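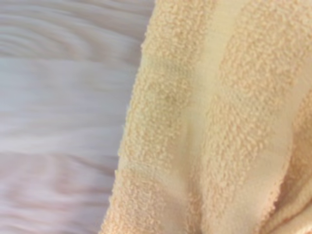

From: Nives Amato
To: Wanley textile care list
Date: December 24, 2018
Subject: Re: Terry and smooth fabrics in one load

Cledwyn Skyrme wrote:
> We have been washing the striped terry towels with the smooth
> pale covers to save a cycle. The covers now come out with lint
> on them and small pulled threads near the hems. Water is at 60.
> Is it the temperature or the mix? Felicidad says the mix.

Felicidad is right. 60 C is fine for cotton terry but check the label on the covers. Ours at Drasness are polyester satin and we keep them at 40 or below.

Terry sheds most in the first 5 washes. Run new towels alone for that period, no softener, and clean the filter each time. After that the lint drops but the loops still rub against anything smooth in the drum. The pulled threads could be from that, or from a zipper or hook left open. I would look at the hems of the towels too. If a loop is sticking out along the edge, cut it level with the pile. Do not pull it.

For the lint already on the covers: tumble on no heat for 10 minutes, then shake. A damp sponge takes off what is left. Fold the covers apart from the towels, as lint transfers on the shelf as well.

Drying times are also different. The covers are done long before the towels, and the extra heat sets creases that are hard to iron out.

Jaruwan has the load chart we used at Stolatville. It is due for revision in January, so ask her for the current copy before then.

Nives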